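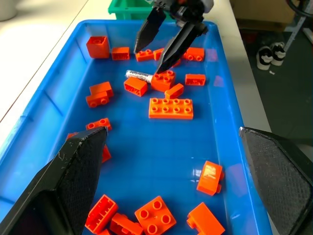 So how does a student club end up teaching two arms to clear a tray of toy bricks?

By starting with something much harder and giving up on it by February, according to the club's president, a third-year mechatronics student who talked to us between a lab and a bus.

The original plan was cutlery. Forks, mostly. "We lost the whole summer on forks," she says. "Shiny, thin, they slide under each other. Somebody's mum donated a drawerful and we couldn't get a single one out cleanly." The bricks came from a younger brother. Orange, chunky, easy to see against a blue tray. Morale went up right away.

The project is called Mirik and it's the club's entry in the Vorkerstead Challenge, the student manipulation comp that runs every year at the Kodikara campus. Teams get a tray of mixed parts and have to sort it. Bonus points for using both arms in the same tray without a collision, which is where most teams come unstuck.

"The first two-arm run, they shook hands," she says. "Crunch. New fingertips." Spares are printed in-house now, 30 at a time, and kept in an ice cream tub.

The club's programming lead, second year, does most of the talking once we get onto software. He's been up late. The arms learn from demonstrations, he says – a member drives them by hand, over and over, and the recordings go into training. The target was 200 good runs before the break.

"Good is the problem word. You do a run, you fumble a brick, you pick it up again. Is that good? We argued for a fortnight." They kept the fumbles in the end. He reckons a system that only sees perfect picks has no clue what to do after a bad one.

Wrist cameras were his idea and he's still pleased with it. Each arm gets its own close view down between the fingers. Downside: glare. Overhead lights bounce off the bricks and the tray, and anything foil-wrapped lights up. They've tried a shade cloth, a different tray, switching off half the room. Shade cloth won, sort of.

And the bricks themselves? Studs up is easy, he says. On the side is ok. Leaning on another brick is where it gets ugly, becuase you touch one and both move. "You plan for the brick you saw. Then it's not there any more."

Membership has tripled, which the president puts down to bricks. New people can have a go on the controls the first night, 3 tries each, before anyone mentions a line of code. Some come from nursing, one from music. The music student is the best driver in the club, apparantly by a mile.

Money is tight. Trironness, a local machine shop, cut the mounting plates for the cost of the aluminium. The rest is sausage sizzles.

The heats are in June 2022. Last question, walking to the bus stop: would they go back to forks?

"Ask me after the heats," she says. He's already shaking his head.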